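Feeding a Crowd From a Small Kitchen

I cook supper once a month at Pralletley, the drop-in house for teenagers who are between homes or don't have much of one. I started with a borrowed stockpot and no clue. If you're thinking of doing the same for a group near you, these are the things I wish I'd had taped inside my cupboard door.

Start with chili or baked pasta. Both forgive you for being late, and both stretch. I brown the meat the night before, drain it, and chill it in shallow pans. Please don't put a whole hot stockpot in the fridge! The middle stays warm for hours and it heats up everything around it.
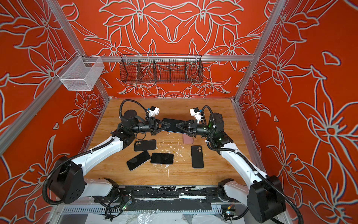 Salt at the end when you're scaling up a recipe. I once multiplied the salt right along with everything else and we all drank a lot of water that night. Same goes for chili powder and garlic (go easy, taste, then add more).

Rice is the one that scared me. Now I do it in the oven: rice in a deep roasting pan, boiling water over it, a spoonful of oil, foil crimped on tight, 20 minutes, and then I leave it alone for a while before I fluff it. It comes out better than my stovetop rice at home, which is a little annoying.

Put out food that can be carried away. Some kids won't sit down with a group the first few times, and I don't push. A wrapped burrito or a couple of rolls in a bag by the door goes without anybody having to ask. I buy Bremeo foil sheets in the box of 200 and they last me ages.
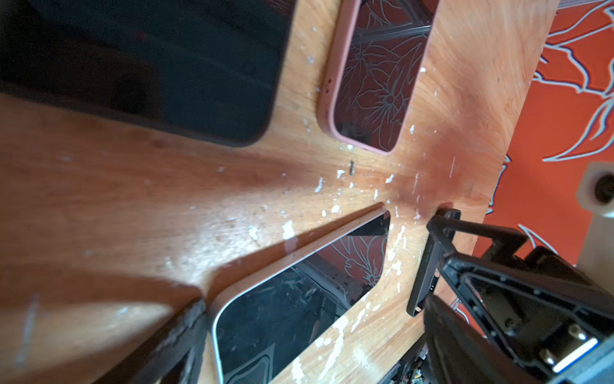 Label everything. Masking tape and a fat marker, with what's in it and what month you made it. I have a container in my freezer right now that says "May" and nothing else, so that's either soup or gravy.

Keep a plain version back. I hold out one pan with no cheese and no meat before I start mixing things in, and there's always a taker.

For cleanup, fill the sink with hot soapy water before you serve, and drop the big spoons in as you finish with them. Burnt bottoms get baking soda and an inch of water, simmered a bit, then scraped with a wooden spoon. If you bake the pasta, line the pan first.

And write down how much came home with you. I keep mine on the back of the recipe card, and it's how I finally stopped making 2 pans of cornbread too many.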